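3.2 Small hooks and the perforated panel

In our study of shared offices, hooks were the objects most often left without a fixed place. Of the 56 desks we surveyed in November, only 20 had a panel with every hook mounted. At the other desks, part of the hooks stayed on the table.

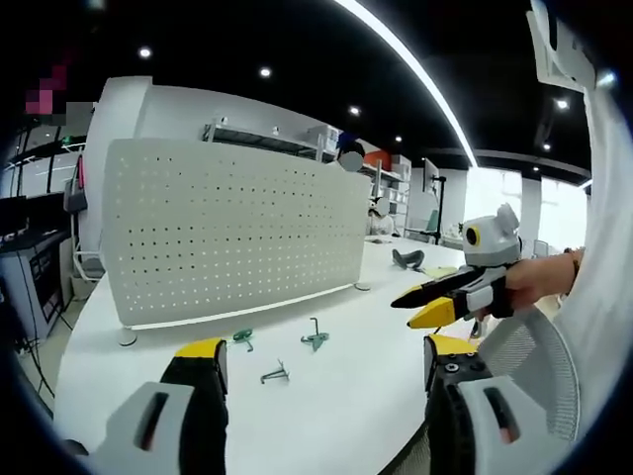
Hook shape has an effect on how people sort them. In the Skitgate office, workers told us that they first separate by material and only later by size. This is easy when the color is clear, as with the gray metal hook lying near the green pieces on the table in front of the white panel. It becomes harder when all parts have one color, and then workers must compare the base and the arm of each part. Berisha calls this step "reading the hook," and we keep his term.

The second difficulty is how a part rests. A hook that stands on its base shows its arm at once, but a hook that lies down must often be turned before it is recognized. Our participants needed almost 27 seconds to sort one mixed set.

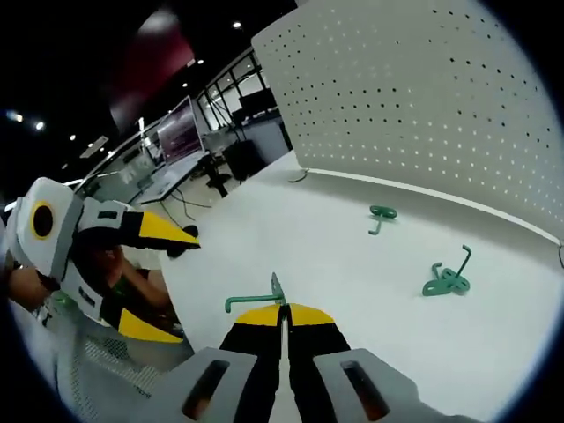 Figure 4. Green hook parts on the table beside the perforated panel, one with a flat base and a curved upright hook.

We therefore recommend to store hooks by the form of the base, in shallow trays near the panel. Labels were of less help than we expected.

Last updated: September 24, 2026

Comments

Petkov: Did you also try trays with a lid?

Thaddeus Quintanilla: No, only open ones.

Olora: We sort by base in our workshop too, it saves much time.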